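Skillberg Press to publish Faustine Rey's new thriller "The Radonjić Proof" in February

Two sisters, one stolen manuscript, and a night ferry that never docks.

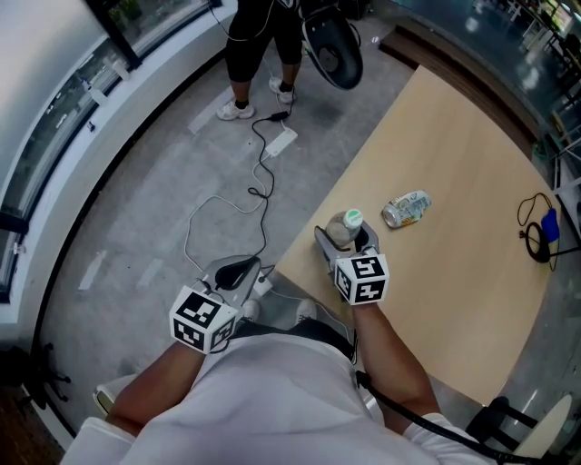
ABOUT THE BOOK

Translator Nell Sivitz has 29 hours to hand over a dead novelist's last pages. Trouble is, she only has half of them. The other half went overboard with her sister, or so the port police say. Then a chapter shows up in her mailbox. Fresh ink. Her sister's handwriting in the margins.

From a shuttered hotel on the island of Trelta to the back offices of a publishing house with plenty to hide, Nell follows the notes page by page -- and starts to see her own name in them. Every chapter closes on a line from the missing manuscript. Read them in order and you get a second story, with it's own killer.

Romantic suspense readers will want to know about Radonjić, the harbor pilot who gives the book its title. He lies to Nell 2 times in the first chapter. She keeps count.

FROM THE AUTHOR

"I wrote the ferry scene first, then threw it out, then wrote it again from the sister's side," says Rey. "The book got meaner after that. Also funnier, I hope. My editor cut 20 pages of knots and tides and she was right, mostly."

ABOUT FAUSTINE REY

Rey worked as a court interpreter before turning to fiction. This is her third novel and her first with Skillberg. She lives on the coast and is at work on a follow-up, also set on Trelta.

DETAILS

Hardcover, e-book and audio, all out same day in February. 102 short chapters. Book club guide in the back of the hardcover only.

Advance copies: going out now, limited number. Reviewers please give a mailing address and prefered format. Digital copies on request, usually sent by 5 p.m.

Interviews: Rey is available by phone or video, mornings best. Excerpts up to one chapter -- ask first, please, the ending lines are under embargo until release.

Contact: Skillberg Press, publicity desk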